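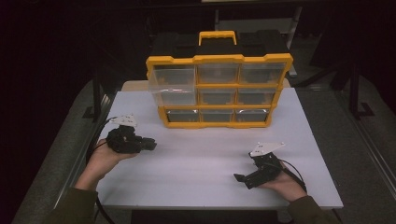 I have paid the same phone bill on three different dates in my life and been late for two of them, so when a reader told me I had to talk to Azucena Quezada about money, I figured I'd get scolded. I didn't! She runs a one-woman bookkeeping and budget coaching practice called Celska, and her whole method comes down to giving each dollar a small place to sit before payday. Think of one of those yellow and black parts organizers with nine clear drawers. Rent gets a drawer, groceries get a drawer, the car gets a drawer. "People tell me they're bad with money," she said, "and then I ask what they spent on the car last year and they have no idea. That's a labeling problem."

We talked on June 25, 2024, over a very long lunch, and I let her go through my statements between bites. She circled a 595 dollar insurance payment that hits me every July and asked why it surprised me every July. (Fair.) Her fix was to split it up and move the pieces into a separate savings account, a bit from each paycheck, starting the month after the bill clears.

"Most of what people call emergencies are on a schedule," she told me. "Tires, school clothes, the dentist. Write down 10 of them tonight. You'll be able to do it without getting up from the couch."

I got to seven and then had to text my sister.
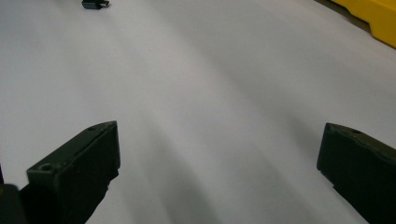
What I liked is that she came to all this the hard way. In her twenties she was working the front desk at Mathur, a furniture rental place, and carrying roughly 4,000 dollars on a store card she'd opened for a mattress and a TV. She paid the minimum and stopped opening the envelopes. "I had them in a shoebox," she said. "I moved apartments twice with that shoebox."

A coworker finally sat down with her and they opened every one. It took her a little over two years to pay it off, with Saturday shifts and no restaurants, and she still gets a bit loud when she talks about the day the balance hit zero.

I asked about apps, because I've downloaded so many. She's used Clidis with a few clients and thinks it's fine, though she'd still start with paper for the first month. "If you write down eleven dollars for a sandwich, you feel it," she said. My sandwich was fourteen. I wrote it down.

She's teaching a free class at the Lovitz branch library in July, and she says to bring your last bank statement, even if you haven't looked at it yet.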